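Spring reverb (guitar amplification)

A spring reverb is an electromechanical device that adds artificial reverberation to an audio signal by passing it through one or more coiled steel springs. It is most closely associated with the electric guitar amplifier, in which it has been a common built-in effect since the early 1960s. It is also sold as a separate unit, either in a floor pedal or in a larger tabletop cabinet with its own controls. The part that holds the springs is generally called the tank or pan.

Principle of operation

The input signal is amplified and fed to a small coil wound on a magnetic core. The changing field of the coil moves a tiny magnet fixed to the end of a spring, and the magnet twists the spring slightly. The twist travels along the coils as a torsional wave. At the far end a second magnet moves next to a second coil, which turns the motion back into a voltage. Part of the wave is reflected at each end and makes further trips along the spring, losing energy each time, so that a single note at the input produces a train of decaying echoes at the output.

High and low frequencies do not travel through a spring at the same speed. This property, known as dispersion, spreads a sharp attack over time and gives the effect its familiar chirp or "drip," which is most noticeable on short, muted notes played near the bridge. Plate reverbs and digital hall programs do not normally share this trait, although many digital units include a mode meant to copy it.

Construction

A typical tank consists of an outer steel channel, an inner channel hung from it by four small springs, and the transmission springs themselves, which run the length of the inner channel. The hanging springs isolate the inner channel from vibration in the cabinet. Most tanks use two or three transmission springs with different delay times. The differences fill in the gaps between echoes and reduce the obvious flutter that a single spring would produce.

Each transmission spring is often made of two sections wound in opposite directions and joined in the middle. The joint cancels part of the unwanted response to outside shocks. Long tanks are about twice the length of short ones and tend to give a smoother decay. Short tanks are used where the cabinet is small, as in practice amplifiers and most pedals.

Drive and recovery circuits

The input coil of a tank needs current, and the circuit that supplies it is called the driver. In tube amplifiers there are two usual methods. The first uses a small transformer to match the tube to a low-impedance coil. The second couples the tube directly to a high-impedance coil through a capacitor, which saves the cost of the transformer. Solid-state designs generally use an operational amplifier, sometimes with a pair of transistors to raise the available current.

The output of the tank is only a few millivolts and must be raised by a recovery stage before it is mixed with the dry signal. Hum is a frequent problem at this point, as the output coil readily picks up the field of a power transformer. Builders therefore mount the tank with its output end as far from the transformer as the cabinet allows.

Replacing a tank with one of the wrong impedance rarely causes damage but usually results in a weak or harsh effect. Grounding must also match. Some tanks connect the input jack to the metal channel, some connect the output jack, and some connect neither.

Controls

On most guitar amplifiers the effect has a single knob, which sets how much of the recovered signal is added to the dry sound. Standalone units commonly have three:

Dwell – the level sent into the springs
Mixer – the balance of wet and dry signal
Tone – the treble content of the wet signal

Raising the dwell makes the effect denser and seemingly longer, though the decay time of the springs stays the same. At high settings the driver itself may distort.

Notable units

The Puvton Model 2 was a standalone tube unit with a long two-spring tank and the three controls listed above. It was sold in a covered plywood cabinet and was intended to sit on top of an amplifier head. A total of 1,227 were built before the transformer supplier closed. Later examples have a replacement transformer with a slightly higher output, and players who use both versions generally report that the later one breaks up sooner. 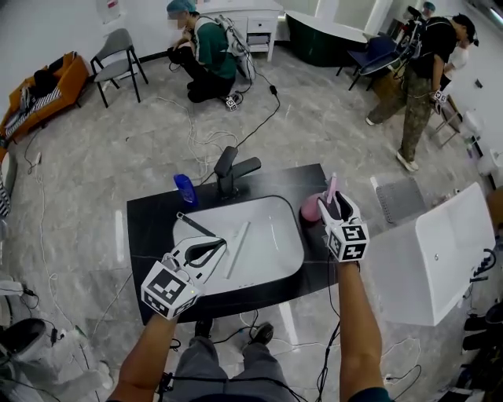

The Ellent company took the opposite approach and put a short three-spring tank in a floor pedal. To keep footsteps from reaching the springs, the tank was set on foam strips and the switch was placed on a separate plate. The pedal ran on an external supply and could not be used with a battery. A revised version, introduced in June of the following year, added a treble control and moved the jacks to the rear panel.

Drirnine supplied tanks to other makers and sold few products under its own name. Its units can be recognized by a stamped letter code on the outer channel giving the impedance, number of springs and mounting position. The Xolalpa combo amplifier used one of these tanks mounted vertically on the side wall of the cabinet – an unusual position that required stiffer hanging springs.

Maintenance and common faults

Failure of the effect is most often due to a bad cable between the chassis and the tank, followed by a broken coil wire at one of the small connectors. The wire is very fine and can be repaired under magnification with a low-wattage iron. An open coil is detected with an ohmmeter. Broken transmission springs are less common and normally call for replacement of the whole tank.

A loud crash when the amplifier is moved is normal. Some makers advise fitting the tank in a padded bag, open end down, to lessen feedback from the speaker at high volume.

See also

Plate reverb
Tape echo
Tremolo circuit
Guitar amplifier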